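Wrist camera, second attempt

The first mount put the camera 40 mm behind the fingertips, and the fingers covered whatever the arm was meant to be picking up. I reprinted it with a 5 degree tilt and moved the cable to the outside of the wrist so it no longer snags at full rotation.

Focus is fixed, so I set it by hand on the bench at Podisley and locked the lens with a dab of nail polish. Exposure is the harder part. On auto, the sensor meters for whatever is brightest, and anything pale near the window side loses its edge. I've been testing with a white cylinder in a clear collar, dark cloth on one side and a dark surface on the other. The left contour comes out well. The right one is close to washing out.

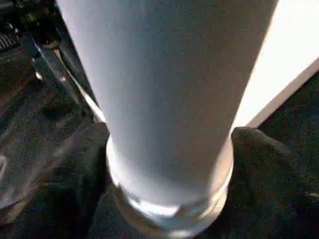 Clifford Leclerc wrote back that he would drop auto exposure altogether, lock the shutter and put the money into a diffuser. He had the same trouble on the Nonbridge arm, where the edge finder kept losing one side of every light-coloured part until he fixed the gain.

I've done the first half of that. Gain is now fixed and the shutter is at 1/50, which also stops the flicker from the overhead tubes. The diffuser will have to wait until September.

Next job is the calibration script. It wants 2,000 frames and my storage card chokes well before that, so I'll write straight to the desktop over the network and see if the timestamps hold up.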